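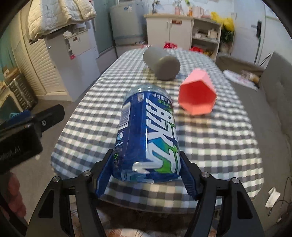 Kurosen Filter Pitcher: Do You Need One?

Home Reviews Kitchen Garden Contact

4 min read

By Wellington Vieira

I have been suspicious of water pitchers for years. You pay for a plastic jug, then you pay again every couple of months for the part that does the work, and the box always has a mountain on it. The Kurosen has two mountains.

Still, we get through a silly amount of bottled water in this house, and the tap water in Ollham tastes like a swimming pool from spring on. So I bought one with my own money and used it from February until the second filter gave up.

Setup

The booklet says to soak the filter, run two full pitchers through it and pour them out. I ran four, and the third still had black specks in it. The filter twists into the hopper with a click that is easy to miss. I missed it, and for a day I was drinking plain tap water and telling my wife how much better it tasted. Make of that what you will.

Taste

Once it was seated properly, the chlorine smell was mostly gone. I poured three glasses for my neighbor Reinaldo Cordeiro -- tap, Kurosen and store-bought -- and didn't say which was which. He picked out the tap straight away. He put the other two in the wrong order, then asked for coffee.

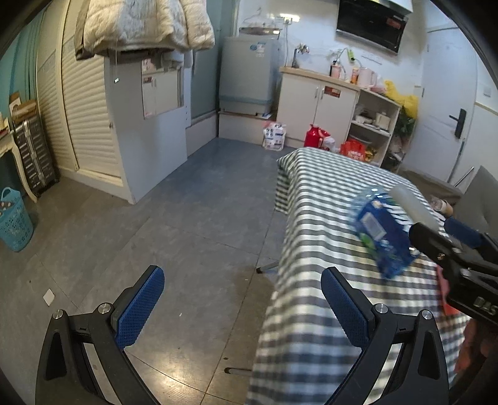 Cold hides a lot, too. Leave a jug of plain tap water in the refrigerator overnight with the lid off and you get a good part of the way there for nothing. The box doesn't mention it.

The pitcher itself

The handle is fine. The lid is not. It lifts if you pour past halfway, and whatever is still sitting in the hopper goes down your sleeve. It is also too tall for the door of my refrigerator, so it lives on the middle shelf where the milk should be. Filling takes 9 minutes with a fresh filter and far longer with an old one.

There is a little dial to remind you when to change the filter. It doesn't measure anything. You turn it yourself.

Filters

The box claims 195 liters per filter. Mine slowed to a drip well before the date on the dial, both times. The Godoy filters at the hardware store look the same but don't fit, and I have the scratched hopper to prove it.

Verdict

It makes bad water taste ordinary. If yours is already ordinary, skip it. I'd give it 4 out of 10, or 5 if they fix the lid.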